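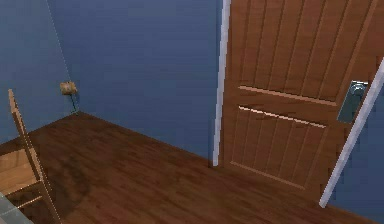
*Wooden door against a blue wall.*

## Marnwood Interior Wall Paint

Marnwood is a water-based wall paint for bedrooms, hallways and living rooms. It goes on with a brush or a roller and dries to a flat finish. We mix it to order at the Clokance store.

**Colors**

The range has 13 colors, and the blues sell best. Small sample pots are available in all of them. Paint a test patch on two different walls and look at it in the morning and again at night before you order.

**Using it**

- Wash the wall and let it dry completely.
- Fill holes and sand them flush. Bare filler needs a coat of primer.
- Stir well – the color settles in the can.
- Apply two coats. Leave 4 hours between them.
- Going over a dark color usually takes 3 coats.

Wait a few days before hanging pictures or pushing furniture up against the wall. Clean rollers and brushes in warm soapy water.

Marnwood isn't meant for doors, trim or floors. For woodwork, see Bretura Satin, which can be mixed to match any Marnwood color.

**Ordering**

Mixed paint can't be returned, but unopened primer can. Buy all the cans for one room together so they come from the same batch. Orders placed before noon are ready for pickup the next working day.

For help with color matching, ask for Wing-sze Chiu at the paint counter. Trade accounts are handled by Abílio Bragança. Two new greens will be added in September.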